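# Instrument handling in the suturing module: suture tail length and hand position

**Forum:** Skills Laboratory, Robotic Suturing
**Thread 3253**

**kmellor_skillslab**

Colleagues are invited to comment on the draft revision of the suturing module before it goes to the teaching group. The present handout was written in May and has produced two recurring questions from trainees at the Penner site. The first concerns the length of the short tail before the first throw. The second concerns how near the two instruments should be brought to each other over the incision.

The draft wording is as follows:

> Leave a short tail of 3 cm. Keep the needle driver and the grasper close to the incision throughout the tie. Open the jaws only as far as the strand requires.

Please reply with specific changes to the wording. General remarks on the module should go in the Trullow thread.

Kelly Mellor

**b.wragg**

I support the first sentence and would leave it alone. Trainees who keep a long tail spend most of the tie looking for the end of it.

I do not support "close to the incision throughout the tie." The word "close" means something different to each reader. At the last session I supervised, one trainee kept both wrists so near each other that they touched on every wrap, and she believed she was following the handout.

Brenda Wragg

**s_rowbotham**

I must disagree with Brenda on the second point. The trainees who work far apart are the ones who pull on the tissue, and they do so without noticing. There is no sense of touch to warn them. The sentence was put in for that reason, and removing it would return us to the position we were in before May.

I would accept a qualification. My suggestion is: "Bring the instruments close to the incision, leaving enough room between the two wrists to form a loop." The views below may help in settling how much room that is. 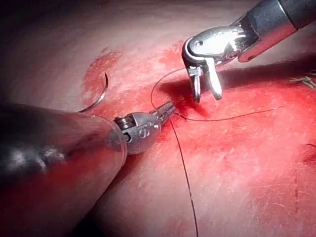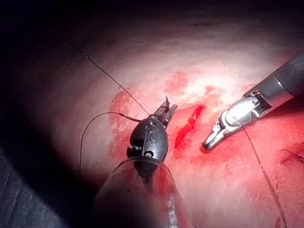 In both, the needle driver or grasper tips are close together over red-stained tissue, and the wrists still have their own space. I would be content for a trainee to keep to that distance.

Shirley Rowbotham

**morena.mancuso**

Would it be possible to state the distance in terms of the jaws? Trainees have no ruler inside the field, but they always have the jaws in view. "About one jaw length between the tips" is something a person can check while working. I have used that phrase with the Koltard group and it required no further explanation.

I also have a question about the third sentence. Wide opening of the jaws is discouraged, and I agree with that during the tie itself. When a trainee is approaching a loose strand, however, a wider opening is easier and does no harm provided the tips stay off the tissue. As drafted, the sentence covers both situations and is too strict for one of them.

**b.wragg**

Morena's wording resolves my objection. I withdraw my request to delete the sentence, on the understanding that "close" is removed altogether.

For the jaws, I suggest: "During the tie, open the jaws only as far as the strand requires. When reaching for a loose strand, a wider opening is acceptable."

**s_rowbotham**

One jaw length is satisfactory for the tie. It is too tight for the first wrap, where I would allow two. I would not wish to see a trainee marked down at that stage for having left adequate room.

**roy_w**

I agree with Shirley regarding the first wrap. I do not agree that it belongs in the handout, which already runs to 8 pages. It could be placed in the notes for supervisors, and the marking sheet could be amended to match.

The Uvon practice pads are a separate difficulty. The cut edges tear if the strand is drawn upward, and several trainees have taken this for a fault in their knots. A sentence on drawing the strand level with the surface would be useful to them.

Roy Wragg

**kmellor_skillslab**

Thank you for the replies. The following changes will be entered in the draft:

- The tail length stands at 3 cm.
- "Close to the incision" is replaced with Morena's wording on jaw length.
- The sentence on jaw opening is divided as Brenda proposes.
- Roy's sentence on drawing the strand level is added to the section on practice pads.

Shirley's allowance for the first wrap will be placed in the supervisors' notes for the present. Shirley, if you still consider that it should appear in the handout, please send me a sentence of no more than one line by July 12, 2026.

**s_rowbotham**

I do still consider so. The sentence will be sent to you.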